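Search this site: Enter keywords Go

# Resthorpe Tabletop Cell: Setup and Care

This README accompanies the block-sorting recordings made at the Resthorpe workshop and maintained by Clernico. It records how the cell is set up, how it is checked before a session, and what is to be done when a part needs attention. Operators are expected to read it in full before their first session. The format of the recordings themselves is covered in a separate file, `FORMAT.md`.

## Contents of the release

The release holds 607 episodes. Of these, 207 were recorded before the work board was replaced in May and are stored under `board_old/`. The remainder are stored under `board_new/`. The two groups should not be merged for calibration work, as the boards differ slightly in height.

## Work surface

The arm base and the work board share one perforated table. The board must be fastened at its near corners before power is applied to the arm. Fasteners are tightened by hand and then given a quarter turn with the short key. A board that shifts under light pressure is to be removed and reseated, and the table origin taught again.

The surface is left bare. Oil, wax and tape are not permitted on it, since each has affected grip height readings in the past. Dust is removed with a dry cloth.

## Block set

The set consists of small plastic blocks in red, green, blue and yellow. Shapes include stars, cylinders, a cube, a triangular prism, a hexagonal prism and a heart. Colors and shapes are paired unevenly by design: the stars are red and green, as are the cylinders, while the hexagon and the heart are both yellow.

Layouts are to combine tight groups with open areas of board. The closely spaced pieces test the approach angle of the fingers, and a piece with bare wood around it serves as the easier pick.

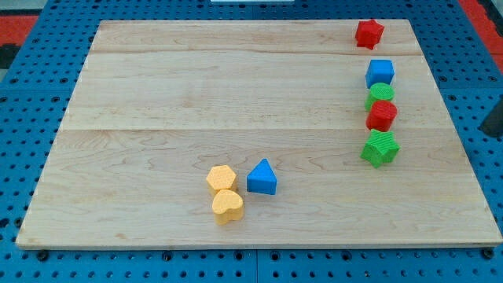 ## Routine care

1. Wipe the finger pads at the start of each session.
2. Run the Okeke homing routine and confirm that it reports no offset.
3. Inspect the blocks for chips. Damaged blocks are withdrawn and logged.
4. Replace the finger pads after 1,000 picks, or sooner if the edges lift.

## Repairs

Wrist cable faults are the most common cause of a stopped session. Switch off the arm at the wall, release the cable clip and reseat the connector before opening any cover. If the fault returns, fit the spare cable from the Trolletti kit and record the change in `service_log.csv`.

The wrist cover is held by 2 screws of unequal length. The longer screw belongs on the connector side.

## Known issues

- Homing may time out when the table has been moved. Teach the origin again.
- Several early episodes lack a pad replacement entry.

Last revised Monday, September 9, 2024

3 comments | 11 shares

Contact the maintainers | © 2024 Clernico | Back to top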